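Home | Issues | Working Papers | Search
Last updated Aug 30, 2022

3. Marking out the table
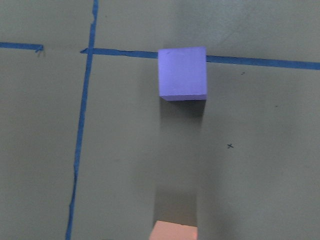 I'll admit I spent far more of April on tape than I'd planned to. Our sorting tasks (the Onelora set, described in section 2) all depend on people putting things down in a known square, so the squares have to be somewhere, and I wanted them on the table itself and not on a printed mat that slides about whenever somebody leans on it. Blue painter's tape was the obvious choice. It shows up nicely against a dull green top, and you can see in Figure 1 that I'm no great hand at laying it straight!

Figure 1. Part of the taped grid, with one short strip stopping before it meets the upright one.

Does a wobbly line matter? I worried about this quite a bit. The edges are ragged, the strips lean, and I tore the ends by hand. Ukico's earlier study used ruled lines and scored every placement to the millimetre, but we only ask which square an object is in, so a bit of wander does us no harm. Of the 300 placements we scored, 9 were too close to a line to call, and I left those out.

The gaps bothered me more. Where a strip stops short, a square isn't properly closed, and a few of our 24 sorters asked me whether it still counted as one. I told them to carry the line on in their heads, and they were quite happy with that. Next time I'd write it on the instruction sheet.

Related items
Diritz: shared worktops and who tidies them
Altıntaş: sorting small objects by hand
Onelora task set, notes for users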